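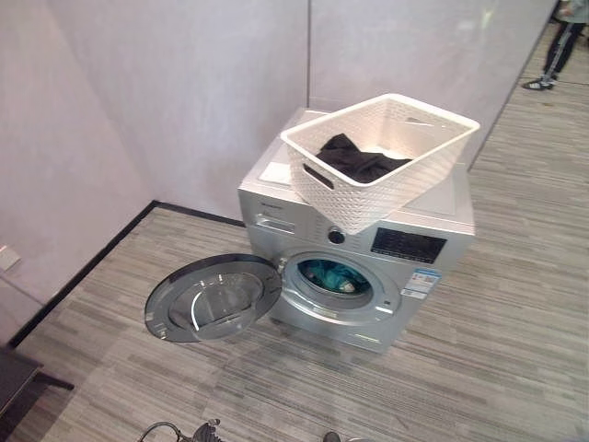
**Fabric grasp comparison** (often shortened to "cloth trial" on this wiki) is a way of testing robot grippers against each other on soft, floppy things, mostly clothes and towels. It covers the gripper, the arm behind it, the cameras, and whatever controller is telling them all what to do. I've been running one form of it or another for a good while now, so this article leans on my own bench notes, and anyone who knows better is welcome to edit it!

## Background

Most gripper tests use hard objects. You pick up a block or a can, you hold it, you write down whether it slipped. Cloth doesn't play along with that at all. It changes shape when you touch it, it hides its own edges, and a grasp that looks great can turn out to be holding one thin fold of a sleeve (I have lost whole afternoons to sleeves).

The version described here is the Markelow routine. It grew out of a laundry test, where the robot has to get clothes out of a front-loading washer and into a basket. The washer is a nice target for a comparison – the opening is round, the drum is deep, and the wrist has to reach in without banging the door. A gripper that does well on an open table can do badly here just from being too wide across the knuckles.

## Hardware compared

### Two-jaw gripper

The Trillex is my baseline. Two jaws, one motor, very little to go wrong. It closes fast and pinches hard, and for a towel with a thick hem I'd still reach for it first. Its weak spot is a garment lying flat, where there's nothing sticking up to pinch. The jaws close on air, or they drag the fabric along until it bunches up enough to grab. My unit is rated for 1,640 grams, far more than any dry shirt needs and a bit less than I'd like for a soaked pair of jeans.

### Four-fingered hand

The Fultmont has four fingers in a row with soft tips, and each one can be driven separately. In practice I run it mostly as a scoop: fingers under the fabric, curl, lift. It gathers a big soft handful and doesn't seem to care much about where the edge is. On the other hand (sorry) it's slower, it needs a longer calibration every morning, and the finger joints like to catch on drawstrings. I keep a pair of tweezers on my bench just for that.
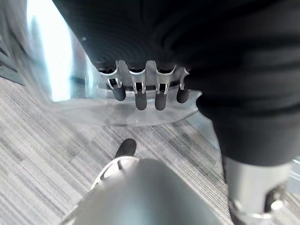 Sibusiso Steyn disagrees with me on the scooping, and has asked for it to be noted in this article: the curl should start before the fingertips reach the cloth, with the wrist still moving, and anyone who stops the wrist first is testing the pause and blaming the hand. He gets fewer dropped sleeves that way. I've tried it and I do see some gain on thick knits, but on thin shirts I kept overshooting, so for now both methods are allowed as long as the log says which one was used.

### Controller

Both grippers run from the Ha controller, through the same cable and with the same speed limits. Please don't skip this part if you repeat the test. My first comparison used a different controller for each gripper, and I spent most of November finding out that I'd been measuring lag.

### Cameras

There are two views in the standard setup. The head camera is for finding the washer, the door, and the basket. The wrist camera takes over close in, when the head view is mostly blocked by the robot's own arm. Dark cloth is the classic headache for the wrist camera, because a black garment held near the lens can swallow most of the picture and leave the tracker with a few faint folds to work from. Bright windows don't help either. Tae-yang Yook's fix is to lock the exposure before the approach starts, and it's now part of the routine.

## Procedure

One full round uses 17 garments in mixed sizes, and goes like this:

1. Calibrate the gripper and the wrist camera.
2. Load the drum by hand and leave the door open.
3. Start the robot from the same floor mark each time.
4. Pick one item, move it to the basket, release it.
5. Log the result as clean, partial, double, or dropped.

A "double" is when a second item comes along for the ride. I used to score those as failures. These days they get their own column, as a household user might be perfectly happy with two socks at once.

## Results so far

My current log holds 280 picks, split evenly between the two grippers. The Trillex is ahead on towels and anything with a waistband. The Fultmont is ahead on T-shirts, sweaters, and the last item stuck at the back of the drum, which surprised me given how bulky it is. Doubles are mostly a Fultmont thing.

I wouldn't read too much into small gaps in the table. Garments soften up over a long day of being grabbed, and the later rounds tend to be easier for both.

## Open questions

- Whether wet and dry loads should be scored separately.
- How to score a garment left hanging half over the basket rim.
- Whether a narrower palm would cut down the bumps against the door. Fultmont owners with a spare palm plate, get in touch!

## See also

- Wrist camera exposure
- Drawstrings, removal of
- Ha controller setup notes

*Last edited Oct 26, 2024*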